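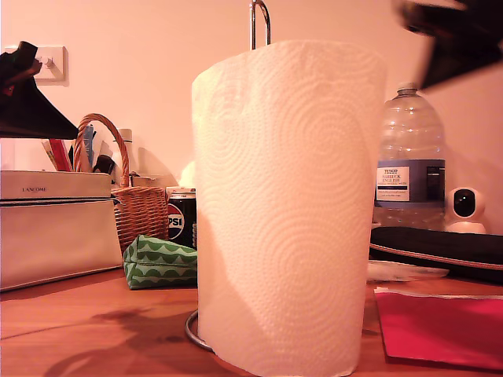

Call for participants: Mosquera tabletop manipulation project

The Pinolis student robotics club at Ustville is recruiting members for Mosquera, its entry in the household objects class of the Iltadeo competition. Applications close December 31, 2023.

The task is pick and place on a cluttered table with a single arm. Objects are everyday items: bottles, cans, soft pouches, paper goods. Scoring covers grasp success, placement error and contact with neighboring objects. The current training set holds 455 episodes, of which 114 are reserved for evaluation.

Open places

Teleoperation and data recording: 2
Policy training and evaluation: up to 5

Requirements

Enrollment in any degree program through August. Working knowledge of Python and the Linux command line. Training applicants should have fitted at least one neural network and be able to explain its failure cases. Recording applicants need no prior robotics experience but must pass the lab safety course before operating the arm.

Places are unpaid. Course credit is available under the independent project code, subject to approval by the home department.

To apply, send a one-page statement and a link to code you wrote yourself to the club mailbox. State which place you are applying for. Group applications are not accepted.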